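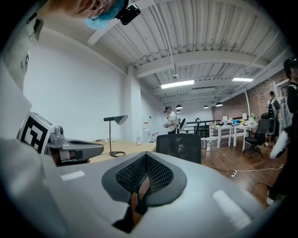 Gemley Dome Pendant, black
Item 726

The Gemley is a plain black dome pendant for offices, studios and other rooms with a high or open ceiling. It hangs low over the floor and puts light where people sit, while ceiling panels take care of the rest of the room. It suits brick, bare white walls and exposed metal decking, and most buyers hang it in pairs.

Details
Shade: dome, black
Cord: 12 feet, cut to length on site
Bulb: one standard screw base, 9 watt LED, not included
Mounting: ceiling canopy or beam clamp (clamp sold separately)
Use: indoor, dry locations only

Hanging height
Over a desk, start with the bottom of the shade 30 inches above the desktop and adjust from there. Over a walkway, keep the shade well above head height. Where the ceiling has beams or pipes, plan the cord positions before you order, as the canopy needs a flat spot to sit on. The beam clamp fits most flanged beams. Wiring should be done by a licensed electrician.

Goes with
Zordale desk lamp, black, flat angled shade on a round base. Good for desks that sit away from the pendants.
Zordale light wood desk.

Care
Switch off the light and let the shade cool. Wipe with a dry cloth. Do not use glass cleaner on the black finish.

Ordering
Sold singly or in cartons of 12. Orders over $600 ship free from our Drurkow warehouse. Returns are accepted on uncut cords only. Replacement shades and canopies are stocked under the Chaudhry parts line; have the item number ready when you call.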